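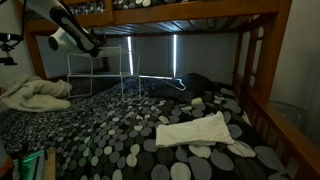 The lower bunk with the dark circle comforter.

Bunk Room FAQ: Bedding, Folding and the Wire Shelf

We rent the small bunk room at Skemia House in Kurnau to families and students. These are the questions we receive most often by e-mail. If your question is missing, please write to us and we will add it.

Are both bunks made with the same bedding?
Yes. Upper and lower bunk have the same pattern, with gray and white spots on a dark ground. We bought the comforters as a set from Stamatopoulos, a home textile shop in the old town. They still sell the pattern, but not in every size.

Does the dark fabric show lint?
A little. We go over it with a lint roller on Tuesday, when we change the sheets. Guests who stay longer can ask for the roller at the desk.

How dark is the room in the morning?
The window is behind the lower bunk and has a blind. Some daylight comes in through two narrow gaps. If you sleep lightly, we recommend to bring an eye mask, or to take the upper bunk.

Can I make the lower bed without hitting my head?
Please kneel on the mattress and begin with the far corners. The metal slats of the upper bunk are low. Pull the comforter toward you at the end and let it hang over the front.
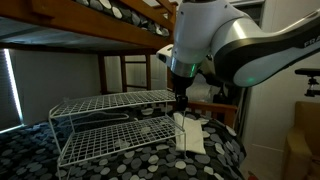
White wire shelf and folded white cloth on the lower bunk.

What is the wire shelf for?
It is a two-tier shelf for small things: folded cloths, socks, a book, your glasses. It is the Toston model and it cost us 384 crowns. You may put it on the bed while you sort your clothes, but please move it to the floor before you sleep. The legs can leave marks in the comforter.

How should I fold the small white cloths?
Fold once along the long side, then once across. Press the creases flat with your hand. A cloth folded like this takes little space and does not slide off the shelf.

How many cloths do I receive?
You receive 4 for each stay. More are in the hall closet.

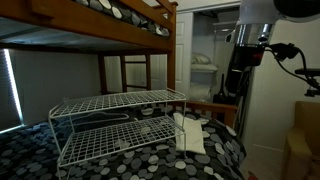 Wire shelf with a dark hanger on the lower level, the folded cloth beside it.

Where do I put the hangers?
The lower level of the shelf is good for them when they are not in use. Lay them flat. Please do not hang clothes on the bunk ladder, because the person in the upper bunk needs it at night.

Can the wooden frame be cleaned with spray?
We prefer a soft cloth, slightly damp, and then a dry one. Strong cleaner makes the honey color of the wood dull. For the wire shelf, warm water with a little dish soap is enough.

Can I bring my own comforter?
Of course. Fold ours and leave it at the foot of the bed, or give it to us at the desk before 8 in the evening.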